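Food Preservation at Home, Unit 4: Salt, Acid and Time
Course handout, March 2025

Welcome back! Last unit was all about heat, and now we get to my favorite part of the course, where a cabbage and a spoonful of salt do nearly everything by themselves.

Start with what salt does. Rub it into shredded cabbage and water moves out of the leaves and into the bowl. Ten minutes of squeezing gives you a puddle, and that puddle is your brine. The salt slows down the microbes you don't want, while the lactic acid bacteria already living on the leaves put up with it very well. They eat the sugars, they make acid, and the acid pushes everything else out. People were doing this for centuries before anyone had a word for bacteria, which I find wonderful.

How much salt? Weigh it, please! Spoons are no good here, as coarse and fine salts pack so differently. We work at 2 percent of the weight of the vegetable, so a 2,000 gram batch of cabbage takes 40 grams of salt. If you like a firmer, slower kraut (the Kovell recipe in your packet is one of these), go up to 2.5 percent. Below 1.5 percent the texture goes soft and the risk goes up.

Temperature sets the pace. At 65 to 70 degrees Fahrenheit, expect three to four weeks for a full sour flavor. A December batch in a chilly pantry can take 6 weeks and is often the best of the year – slow ferments build up flavors that quick ones skip past.

Keep the vegetable under the brine. Mold needs air, and a shred of cabbage poking up into the air is an open invitation. A small glass weight works, and so does a folded outer leaf tucked in at the shoulders. 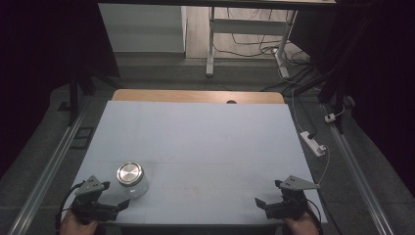
Now for acid, which is the other half of this unit. A ferment makes its own, while a quick pickle borrows it from vinegar. Use vinegar labeled 5 percent acidity and don't thin it beyond what the recipe says. The number we care about is pH 4.6, the line between high-acid and low-acid foods. A good kraut ends up well under it, usually near 3.5, and you'll get to watch yours drop with the test strips. It's a real thrill the first time!

Before next class:

Read the Perton chapter on brines, skipping the table on olives.
Start one small batch at 2 percent and write down the weight, the salt and the room temperature.
Taste on day 3, day 7 and day 14, with a clean fork each time.
Bring your notes, even if the batch went wrong. Soft, slimy or pink kraut should be thrown out untasted, but the notes are still useful to all of us.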